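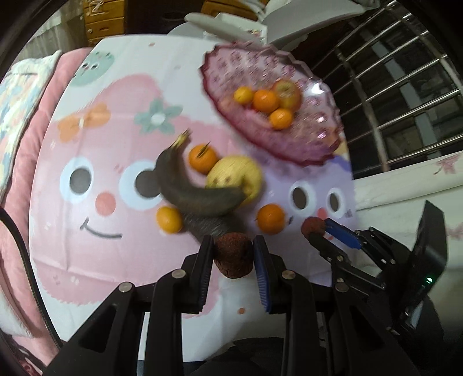
The square piano at Grenine

Most people who own a square piano inherited it. The instrument came down from a great-aunt, or it was already in the house when the house was bought, and for some years it held up a lamp and a pile of post. Then somebody lifted the lid, pressed a key, and wondered what it would have sounded like when it was new.

The square in the upstairs music room at Grenine came that way too. It had stood in the same family for four generations before it was given to the house, along with two boxes of printed music and a tuning hammer that didn't fit it. It now opens the spring season there each March, and this year its first recording is being released by the small Prestgate label.

The name is misleading, as squares are oblong. The strings run more or less sideways across the case, with the keyboard set into one of the long sides, and the whole thing rests on a stand or on screwed-in legs. From the 1760s until well into the following century this was the ordinary domestic piano in Britain. Grands went to concert rooms and the better sort of drawing room. Squares went everywhere else, and were shipped abroad in large numbers as well.

They were made to be played by one person in a fairly small room, often with a singer standing at the end of the case. The hammers are light and covered in leather. The strings are thin and held at a low tension by later standards, and there is no iron frame of the kind found in a modern piano. The sound starts quickly and dies away quickly. Bass notes are clear enough that a low chord can be written close together without turning to mud, and a great deal of music of the time depends on that.

The Grenine instrument has a compass of five and a half octaves, which puts it at the turn of the nineteenth century or a little later. The maker's name has been lost from the nameboard. Two workshops have been suggested on the strength of the stringing and the shape of the dampers, and neither suggestion has been proved. The number 718 is stamped into the wrest plank and written again in ink on the lowest key, so the keys and case at least belong together.

Restoring it took three winters. The soundboard had cracked in two places and had been filled at some point with something like window putty. All of that had to come out. The cracks were closed with slips of old spruce, and the bridge, which had lifted at the treble end, was glued back down. A good many of the hammer leathers were original but had gone as hard as wood. There was some argument over whether to keep them. In the end the old leathers were taken off, labelled and stored, and new ones put on, so that anyone who disagrees can put the matter right later.

The strings were a simpler decision. None of them was old. At some time in the last century the piano had been restrung with modern steel wire, too heavy for the case, and the front left corner had been pulled upwards by the strain. Squares nearly all do this to some degree. The twist has been reduced but not removed, and the lid still doesn't quite sit flat. The new wire is soft iron in the treble and brass in the bass, and the pitch has been kept well below modern concert pitch, to spare the case.

Tuning is the daily trouble. A square of this age doesn't care for a full room, and at Grenine the audience sits within arm's reach of it. The piano is tuned in the afternoon, again an hour before the concert and usually once more in the interval. The windows stay shut. Seats are limited to forty, and even so the temperature climbs enough over the first half to send the upper octave sharp of the rest.

The recording avoided that difficulty by being made with the room empty, over 5 nights, after the road outside had gone quiet. Sessions began at nine in the evening and stopped when the first lorries came through. It runs to 12 tracks. The centre of the programme is the Eder Book, a handwritten collection of keyboard pieces and songs put together by a household whose daughters were clearly being taught from it. It has 409 pages, with the later ones in a different and much untidier hand.

Much of what it contains is arrangement. There are overtures cut down for two hands, sets of country dances, Scottish airs with variations, and a number of opera tunes transposed downwards to suit a particular voice. Fingerings have been added in pencil. Here and there a hard passage has been crossed out and an easier one written above it. The recording uses the easier versions wherever they appear, which seems right, as those are the notes that would have been heard.

The best of it is a set of six waltzes with no composer's name. They are short, the longest no more than two minutes, and on a modern piano they sound thin. On the square they have some bite. The left hand has a rasp to it in the lowest octave, and the single pedal, which lifts all the dampers, leaves a light haze over the tune without covering it. The fourth waltz asks for the pedal to be held down from beginning to end. On a modern grand that would be unbearable. The tone fades so fast at Grenine that each new harmony simply takes over from the last.

The songs are less even. Two of them are sentimental pieces about drowned sailors and go on for many verses, all of which are sung. The accompaniments are plain, and the balance between voice and keyboard is very good, with the singer hardly needing to raise the volume above speech. A comic duet near the end is worth waiting for.

The action can be heard throughout. Keys knock, dampers drop back, and the pedal creaks in the slow movements. The microphones were placed close, and listeners used to a cleaner sound may want a track or two to get used to it. Headphones make it worse.

The season at Grenine continues with a programme of violin sonatas, in which the piano part is the main one and the violin has long stretches of very little to do. After that the square goes by van to Kaltangate for a pair of concerts in the assembly room there, its first trip out of the house since the restoration. It will need several days to settle before it can be tuned properly, and the second of the two concerts may be the one to book for.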